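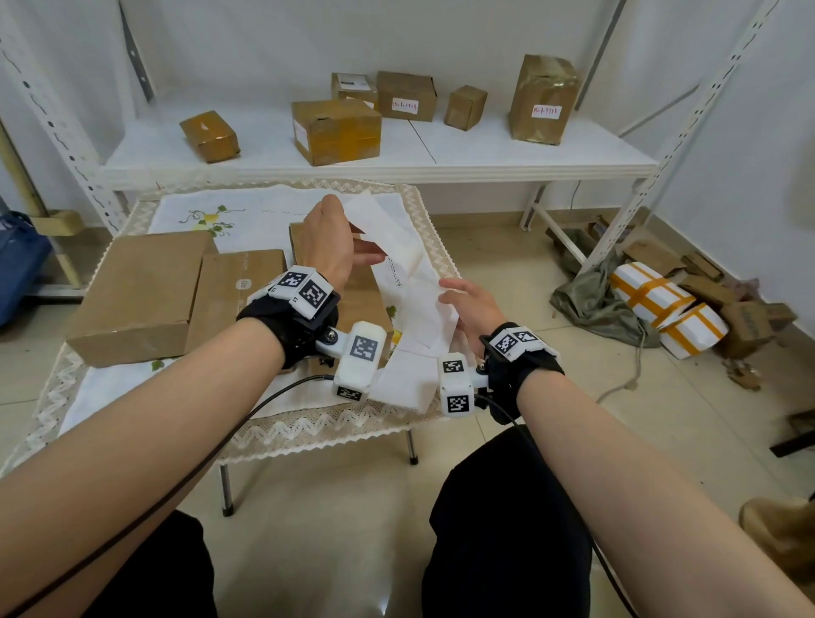 Skimudmont Manipulation Group – Parcel and Packing Work

Gallery: hands and paper

Thin white paper handled at the folding table, with a tracked unit on each wrist. Cartons are lined up on the cloth and more parcels stand on the shelf behind.

This page belongs to the Bondus project, which gathers examples of people doing packing work so that a two-armed system can learn from them. The examples are recorded from the worker's own point of view. We add to the page when a new group of tasks is opened, and the notes underneath are kept with the gallery so that people using the recordings can find them in one place.

About the recordings

The current release holds 253 recordings. Each one covers a single task from the moment the worker reaches for the first item until both hands are back at rest. Recordings that stop early are left in the release but are marked as incomplete, as some users want them for training a system to notice that a job is unfinished.

A recording is made up of the head view, the position of both wrists and a short written line saying what the worker set out to do. The written line is entered before the task starts. If the worker ends up doing something else, a second line is added and the first is left alone.

Wrist units

Each wrist has a black strap with a white faceted band on it, and a white housing mounted to the side. The square black-and-white markers are on different faces, so at least one of them should be readable when the wrist turns. When the hand is raised with its back to the camera, the left band gives a good reading. The harder case is a hand tucked under a carton, where the markers can vanish for a second or 2. We do not fill those gaps. They are stored as gaps, and the Egger loader will pass them on as empty values unless told otherwise.

The cables run back along the forearms. Workers are asked to stretch both arms out fully before starting, to check that there is enough slack. If a cable catches during a task the recording is kept and the word "cable" is added to its notes.

Why paper

Paper is a large part of the packing set. It folds, creases, sticks to itself and hides the fingers, and a system trained only on boxes does badly with it. In the paper tasks the two hands usually have different jobs – one holds while the other finds an edge – and the switch between them is what we most want to record.

There are 65 paper recordings in the release. They include:

Taking a sheet from a stack
Separating sheets that have stuck together
Folding a sheet in half and in half again
Crumpling paper to fill a gap in a carton
Wrapping a small object
Flattening used paper so it can go back in the stack

Workers choose their own way of doing each of these. Early on we gave them printed steps to follow, and the movements came out stiff and much slower than normal. The printed steps have been dropped. The only rule left is to keep the hands within the head view where possible.

Cartons and parcels

The carton tasks cover picking up, turning, stacking and moving between table and shelf. Sizes are mixed on purpose. Small cube-shaped boxes can be taken in one hand, while the wider cartons need both. Shiny tape is left on the parcels. It throws reflections that confuse depth estimates, and parcels in ordinary use have plenty of it.

Labels with handwriting on them are not transcribed. Please do not use the recordings to train text reading, as the writing is often at an angle and we have no checked version of it to compare against.

Surroundings

Rooms are recorded in whatever state they are in at the time. Packing material on the floor, patterned tablecloths and open shelving all stay. A plain background makes for cleaner pictures, but the first model we trained on plain backgrounds lost track of the table as soon as a cloth was put on it.

Lighting is the normal room lighting. Recordings made after four in the afternoon are marked as late, which has been useful for checking how the hand detector copes as daylight drops.

Labelling

Every recording is split into short actions by hand, using the Stollivetti tool. The usual actions are reach, grasp, hold, pull, fold, turn, place and release. Hold is the one that causes most disagreement. Our present rule is that a hand is holding if it is keeping an item in position while the other hand works on it, even when the item slips a little.

The left and right hands are labelled separately. A second person checks the labels and any difference longer than 200 milliseconds is sent back to both. Small differences at the start of a reach are ignored.

Known problems

The left and right wrist tracks were swapped in a small batch of folding tasks. This has been corrected in the current release, so anyone with an older copy should download it again.

White paper close to the white wrist band is sometimes outlined as one object by the automatic masks. The masks for the paper tasks should be treated as a starting point only.

Next additions

Tape is next – finding the loose end, pulling a length and pressing it down. Bagging tasks with soft sacks will follow in July if the labelling is up to date by then.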